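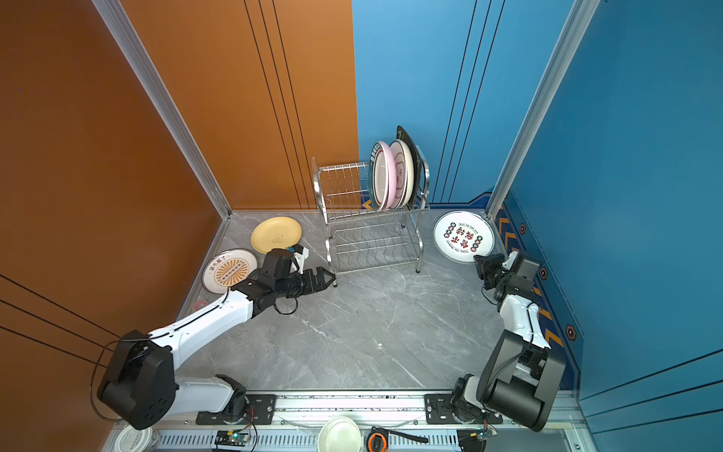

Pink, cream, charcoal and a black-patterned rim, all sharing the top tier of a steel rack.

I used to own 8 matching white plates. They came in a box from a department store in Drevton, and I was so proud of them! Then one broke, and another, and by October I was down to four and eating toast off a saucepan lid.

So I started buying plates one at a time, mostly at the Farngate flea market, and I haven't bought a set since. My rule is that a plate has to make me want to put dinner on it. I'll go for a plain pink one, or a pale yellow one with a little brown cartoon in the middle (kids fight over those), or a white one with an orange sunburst and red Chinese characters along the rim. I once paid 70 cents for a plate I'd have happily paid ten dollars for.

The trouble with a mixed bunch is stacking. Square edges don't sit nicely on round ones, and a big charcoal plate will bully everything else in the cupboard. That's why I've come around to leaving them out in the rack, standing up, where I can see them. A two-tier one is worth the counter space – plates up top in the slots, bowls and lids down below between the wavy wires. I put the tallest plate at the back and work forward, and I try to keep one side of the top free for whatever gets washed next.

Bold lettering is my weakness at the moment. Red and black on white looks terrific under plain rice or a fried egg, and you get to uncover it as you eat. I saw a stall in Mulia with a whole crate of them and had to be walked away from it.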